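Robot Corner
Home
Explainers
Try It Yourself
Ask a Question

When two robot arms nearly bump hands

Written by Yee-man Man
Reading time: a short one!

Have you ever tried to pass a pencil to a friend and let go a moment too early? Clatter! Down it goes, and you both dive under the desk to find it. Robots do that too, and when they do it we get to be detectives.

At the Orden workshop there is a pair of robot arms that share one table. Each arm has a shoulder, an elbow and a wrist, a bit like yours, and a gripper instead of a hand. Their job sounds simple. One arm picks up something small, moves it across to the other arm, and the other arm takes it. This is called a handover, and it is one of the trickiest things you can ask two robots to do!

The first problem is that the arms can't feel sorry, or surprised, or say "Have you got it?" the way you would. Each one follows its instructions. If the instructions are a tiny bit wrong, both arms carry on as if everything were fine.

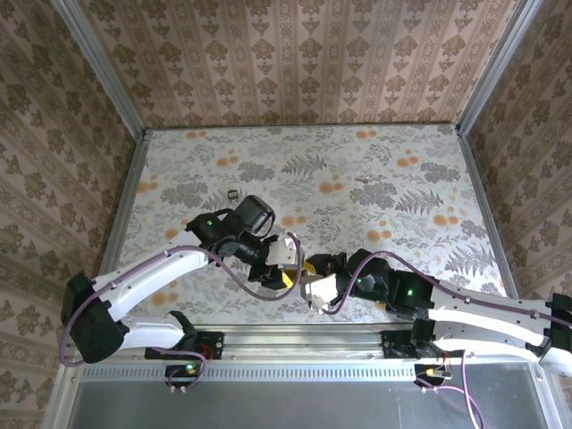
So what went wrong? One morning in April the arms were practising their handover, and on try number 14 there was a loud clack. The two grippers had touched. Then both arms froze completely, as still as statues.

Freezing was the good bit. The arms have a rule built into them called a protective stop. Every motor keeps checking how hard it is having to push. If a motor suddenly has to push much harder than it expected, something must be in the way. It might be a box, or a table, or another robot – or somebody's fingers. The arm doesn't know which, so it stops first and lets the people work out the rest.

Ivana Benítez was looking after the arms that day. She didn't reach in and grab anything, even though the arms weren't moving. A stopped robot can start again if a program is still running! She pressed the big stop button, checked that the power to the motors was off, and only then went to have a look.

Hunting for the fault

Robots keep a diary. It's called a log, and it is a very long list of everything the arm was told to do and when it did it. Ivana's log had 830 lines in it (she read them with a cup of tea and a ruler so she didn't lose her place).

On line 186 she found it. The left arm thought the middle of the table was in one spot, and the right arm thought it was a little further over. They disagreed by 2 centimetres. That's less than the width of a big postage stamp, but when two grippers are meeting in mid-air it is plenty.

How can two arms disagree about where the middle is? Robots have to be taught where they are. This is called calibration (say it: cal-i-BRAY-shun). If an arm gets nudged, or one of its bolts works a bit loose, the old lesson doesn't match the real world any more. Imagine someone moved your bed in the night and you got up in the dark. Ouch!

One of the bolts on the right arm's base had worked loose. Ivana tightened it, gave both arms their calibration lesson again and ran the handover at a very slow speed, with her hand next to the stop button.
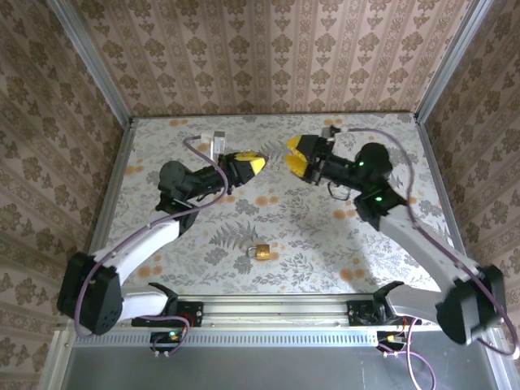 A small brass padlock on the flowery tablecloth, with one gripper closed and the other open.

Small, heavy things like padlocks make good practice for grippers. They are awkward shapes, and a gripper that holds one badly will soon drop it.

Words to know

Gripper: the part of a robot arm that holds things.
Log: the robot's diary.
Calibration: teaching a robot where it is.
Protective stop: when a robot stops moving by itself to keep things safe.

Try it yourself

Sit opposite a friend, both with your eyes shut. Hold out a rubber and try to pass it across without talking. Now try again, but tap the middle of the table together first so you both know where to meet. Was it easier? You have just calibrated yourselves!

Next explainer: Why do robots need so many cables?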